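June, late, feet up

Tired. Writing this before I forget which run was which.

Started at 7 with the wrapped bottle set. Litis wants more of anything see-through or crinkly, the model still treats bubble wrap like it's a solid wall and squeezes way too early or way too wide. So bottles. Blue bottle in bubble wrap, over and over, different angles, different grips. Darcy Nguyen driving, me on the log and the reset. Pick, lift, hold, set down, mark it good or bad, go again. My handwriting got worse by the hour.

We argued about what counts as good. Darcy says if the bottle goes up and comes down it's good. I say if the thumb slides on the wrap it's a bad one even when it lands, because the thing will learn the slide. We settled on a third pile, "ugly but done". Skemley will hate that, they want yes or no. Will write to them tomorow.

Wrist view is the one I trust for this. Head view hides half the grip.

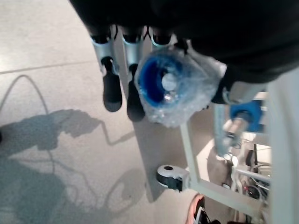

Numbers before I lose them

Target for the week is 3514 clips all in. Today we kept 131. Threw out 40, mostly my fault – left the label on the last task for a whole block and only saw it after lunch. Could have relabeled them but the start poses were off too, so out they went. Hurt a bit.

Best stretch was right after coffee, up to 15 good ones in a row, Darcy hardly talking. Then the lag came back and she started overshooting. Same lag as at Staltham. I wrote down the times so someone can match it with the network log, if anyone kept a network log.

Idle clips too. I keep forgetting these matter. Beaulieu asked for hands doing nothing – arm down, fingers loose, no object, just standing there. Boring to collect and you feel silly saying "go" and then "stop" with nothing in between. But without them it grabs at air whenever it gets bored, or whatever the word is.
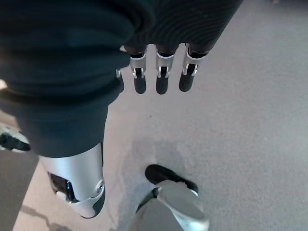 Kept them short, because long ones just fill the disk and the last half is the same as the first. Darcy wanted to stretch her wrists anyway so the timing worked out. Need to ask if a small drift in the fingers counts as idle or not. I said yes. Put a question mark next to it in the sheet.

Ate a sandwich standing up. Phone died. Forgot to call Mom back, do that FIRST tomorrow.

Then handles. New task, so everything slow. Left hand holds on, right hand stays free and open, and the right hand must not wander, which it does the second Darcy looks at the other side. She got the hang of it but her shoulders were up round her ears. We swap more often from now on, my rule. I drove a few and mine were awful, jerky, all stop and start. Kept two of them anyway in the ugly pile.

Also the head view for this one is pretty good, you get both hands at once and the feet. Want to use it as the main view for handles and leave wrist as the backup. Opposite of the bottles. Will confuse everyone, so write it on the whiteboard, big.

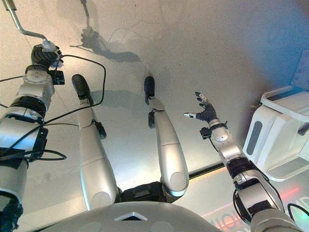

Handle task, head view. Left hand closed, right hand open.

To do: fix the label sheet. Ask Litis about the thumb slide. More wrap, we're nearly out of the small bubble kind. Copy todays clips to the second drive before anyone touches the first one. New pens.

Darcy thinks we can hit the number if the lag stays away. I think we're a day short. Going to bed.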